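Review: Semaan's "Plulwood" box set (reissue, 2 discs plus live set)

Semaan broke up after their fourth album and have spent the years since turning down offers to tour. What their label, Tedalska, has put out in place of a tour is a box: the debut album Plulwood, remastered, a second disc of demos and B-sides, and a download code for a live recording from the Dernmont festival. I bought the standard edition in June and have played it on two systems, one with speakers and one with closed headphones.

Packaging. Rigid slipcase, two card sleeves, a stapled booklet of 39 pages. The sleeves are tight. Discs have to be pulled out by the edge, and mine arrived with a light hairline on the second one that doesn't affect playback. My copy is number 563 of 2,000. The numbering is printed on the back of the slipcase and not on the booklet, so keep the two together if you plan to resell.

Remaster. The 11 tracks run in the original order with the original gaps. Level is higher than on the first pressing, enough that you will turn the volume down when switching between them. Peaks are limited on the three singles and mostly left alone elsewhere. The lead vocal sits further forward. Bass below the kick drum is cleaner, and the hiss in the intro to "Side Door" has been reduced without dulling the acoustic guitar. The harmony stack in the last chorus of "Borrowed Coat" now separates into parts you can follow. On the old disc it was one block of sound.

The ballads gain the most. The uptempo tracks gain less and in one case lose something: the handclaps on "Run the Lights" are brittle on headphones. On speakers I didn't notice them.

Demos and B-sides. Of the demos, four are piano and a single voice, recorded to cassette. Sound quality is what you would expect from that. The early version of "Side Door" is in a lower key and has a second verse that was later dropped. The B-sides have all been available before, on the CD singles, and come from the same masters as far as I can hear. The radio edit of "Run the Lights" is missing. The booklet doesn't mention it.
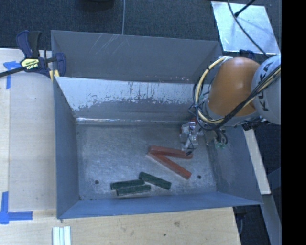 Live set. The Dernmont recording was taken from the mixing desk, with audience microphones blended in between songs. Crowd noise drops sharply when each song starts, and the change is distracting for the first few tracks. The singing is good. Two of the four members are clearly louder than the others throughout, a balance problem that no later mix could fix if the voices shared a channel. The download comes as MP3 or FLAC. The code worked the first time. Files are tagged correctly except for the encore, where titles 14 and 15 are swapped.

Booklet. The main essay is by Bello Adeyemi, who covers the recording sessions in order and stays away from the breakup. There are full credits, lyrics, and a page on the tape transfer. The type is small and printed in gray on cream, so read it in daylight.

Price and value. If you own the original album and the singles, you are paying for the remaster, the demos and the live set. I would call that fair at the standard price and poor at what resellers are asking. If you own nothing by Semaan, buy the single-disc remaster, sold separately with the same mastering.

Sound: 4 out of 5
Extras: 3 out of 5
Packaging: 3 out of 5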